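Workshop Tips: Building a Two-Arm Bench for Handling Luggage and Boxes

By Impi Rissanen, Plerkarstead shared workshop 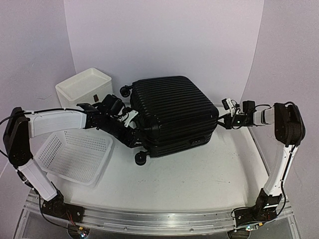
Start with the rail

Both arms on our bench bolt to one metal rail along the front of the work surface. Do this before anything else. If each arm sits on its own plate, you will spend your evenings measuring the gap between them every time somebody leans on the table.

Use grooved profile. It lets you slide a base sideways and tighten it again without drilling. Ours took three tries to get right. The first spacing was too narrow and the elbows knocked together on small items. The second was so wide that neither arm could reach the middle with its wrist level. We settled on 412 mm between the inside faces of the bases. Your arms will want a different figure, so slide them before you tighten anything for good.

Put a paint-pen line on the rail at each base once you are happy. When a bolt works loose you can see it at a glance.

Bolts and thread lock

Use medium thread lock on the base bolts and none on the wrist brackets. You will have the wrist apart more often than you think. Check the base bolts every Thursday, or whatever day the bench gets swept. A quarter turn is usually all they need. If one takes more than that, pull it out and look at the nut in the groove, which may have turned sideways.

The work surface

Pick something pale and plain. White shows crumbs, swarf and stray screws, and dark objects stand out well against it on camera. It also shows every mark, so keep a damp cloth on a hook nearby. Dish soap and warm water does most of the cleaning. A melamine sponge takes off rubber scuffs from wheels, but go lightly or you will leave a shiny patch.

Plain panels on the left, right and back are worth the weekend they cost. Before we had them, the arms behaved one way at noon and another way at six, and Fiifi Bawa worked out that the camera was picking up people's coats behind the bench. We painted ours a light gray with a bit of lavender in it. It was the end of a can. Flat paint is better than satin.

Cables

Leave more slack than looks neat. With the power off, bend the arm by hand to its farthest reach, then fold it up tight, and see where the cable pulls. Tie it along the long links and leave a free loop at each joint. Our first cable failure was at an elbow where I had tied both sides of the joint close up. It took 91 hours of running to break, and most of an evening to find.

Hook-and-loop ties are better than zip ties while you are still changing things. When you do go over to zip ties, cut the tails flush with side cutters and run a fingernail over the end. A sharp tail will cut the next cable you lay beside it, or you.

Label both ends of every motor lead. Masking tape is fine for a month. After that the glue dries and the labels end up on the floor, so redo them with heat-shrink when you get the chance.

Keep the circuit boards where you can see their lights from your stool. You will look at those lights all day.

Grippers

Slim fingers are good for edges, handles and basket rims. They are poor on anything smooth and curved. We glued strips of bicycle inner tube to an old pair and they held well until the glue let go. Contact cement on both faces, left ten minutes before pressing together, has lasted since March.

Wipe the pads with rubbing alcohol before a long session. Dust from cardboard is the usual cause of slipping.

Working with a suitcase

A hard-shell case is a useful thing to practice on. It is big and stiff, and it has both smooth parts and ridged parts. A few points from doing it:

Lay the case on its broad side to begin with. Standing it on its wheels can come later, when you trust the arms.

Keep it empty for the first week. Then add folded towels. Weigh it each time on a luggage scale and write the weight on tape inside the lid.

Set the combination lock and write the number down somewhere that is not inside the case. We lost most of a Saturday morning to this.

Watch the wheels. A finger can slip in beside a caster and stay there when the arm pulls away. Stop the arm and back the finger out by hand.

Turn the case a little between runs. If it always sits square, you will only learn how to handle a square case.

Plastic baskets and lidded boxes

A perforated basket weighs very little and slides when touched. Put a square of shelf liner under it if you want it to stay. Lidded boxes are steadier, but check that the lid is seated all the way around before you let an arm near it.

Before you switch on

Hand on the stop button. Sleeves up, lanyards off. Nobody's mug on the surface. Run the first move at the slowest speed you have, even if it is the same move as yesterday. We log each run in the Lultach notebook by the door, and at 406 runs the slow start had saved us two wrist brackets.

Spare brackets are in the Metdale drawer, under the tap set. Please write down what you take.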